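Kostex Countertop Demonstrations: Data Card
Last revised 2023-06-27

Summary

Kostex is a set of teleoperated demonstrations recorded at the Pilten kitchen bench for training manipulation policies. The current release holds 94 episodes. Each episode pairs an overhead view of the counter with a close view from the wrist of the arm.

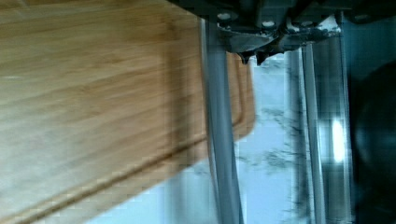
Piret Pärn asked during review whether wrist frames with motion blur ought to be removed before training. They have been kept — a policy will meet the same blur when it runs — and a per-frame sharpness score is supplied for users who prefer to filter.

Workspace

The cutting board is the main work area. The toaster oven and the pop-up toaster stand to its left, and a plate of fruit rests on a wooden box to its right.

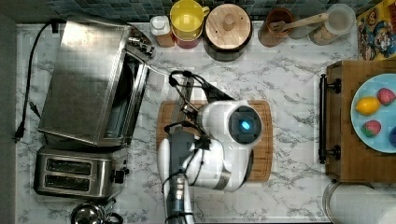

Kostex Data Card, Vol. 2, p. 2

Operators were asked to begin each episode with the gripper open and clear of all objects. Episodes that did not meet this condition were returned to Horacio Villalba for a decision.
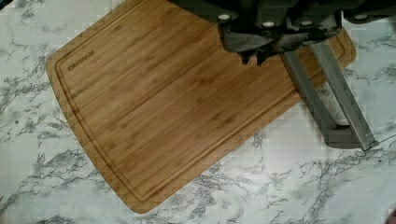
Wrist view: open gripper fingers beyond the corner of the board.

Splits

Of the released episodes, 79 form the training split. The remainder are held out and should not be used for tuning. The oven door is recorded as a scene attribute, open or closed, at the first frame. 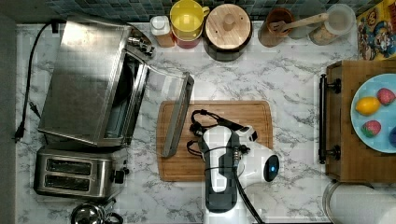
Changes to this attribute within an episode are listed in the annotation file, with the frame at which movement begins. Requests for corrections should be sent to the Vaher data office, quoting the episode number.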